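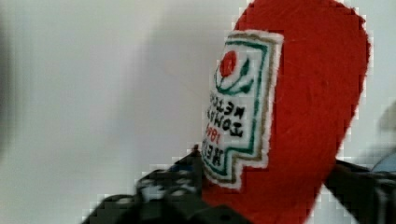
Shared handling rules for robot grippers get their first full edition

5 April 2018

Anyone who has tried to repeat another lab's gripping test knows the trouble. The report says "soft object, held firmly," and you are left to guess which object, how firmly, and where the fingers went. Now there's a common set of rules to work from, and it's a really good read!

The Oltolton Handling Guide, put together by test teams at Hunico and Jalden, came out this week in its first full edition. It runs to 42 pages and covers how to pick test objects, how to log each grip, and when to stop the arm and start over. A draft went around last November, and 376 comments came back from people who run these tests every day. Many of them are quoted in the notes at the back (don't skip the notes, they're the best part).

The biggest change from the draft is the chapter on soft goods. Felt and plush toys show up in a lot of gripper work, and they bend and squash in ways a hard block never will. The guide asks teams to write down the gripping force, the opening between the fingers before contact, and the spot on the object where each finger is meant to land. Sewn-on patches get their own paragraph, because a finger that lands half on a patch and half on plain cloth may hold quite differently from one that lands on cloth alone.

"We had people arguing for weeks over a stuffed toy," said Hina Memon, who edited the chapter. "I loved it. Everyone had been doing it their own way, and everyone had a good story about why."

There is also a clear rule on wrist cameras. If the view from the wrist comes out mirrored or turned, the file has to say so, and the raw view has to be kept next to any corrected copy. Text on labels is the quickest check, and the guide suggests making it before the first run of the day.

Safety takes up three short chapters. Hands stay out of the work area while the arm has power, the stop button is tested at each change of operator, and speed limits are posted where the operator can read them from the chair.

Wim Wuyts, who led the work at Jalden, is already looking ahead to wet and slippery items. "Soft things first, then sponges," he said. "I can't wait for the sponges."

Teams at Ngata have started using the guide for their own gripper trials and will send in notes for the next edition. Comments from other labs are welcome too, and the last page has a form for them.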